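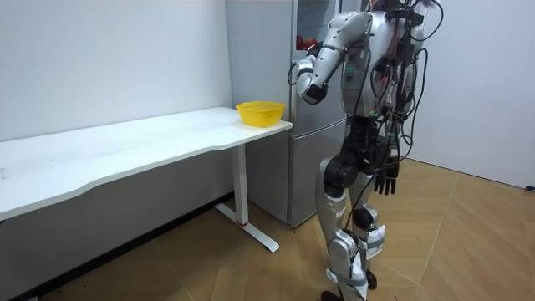 **Unit 7: Reading a box score**

Shooting percentage is makes divided by attempts. Free throws are kept in a separate column and don't count as field goal attempts.

In the February game against Zultthorpe, Brevirton took 60 shots and hit 24 — 40 percent. Fahad Orakzai had 11 rebounds, four of them offensive.

Before next class:

- Work out Zultthorpe's percentage from the same sheet
- Read Bjarnason's notes on turnovers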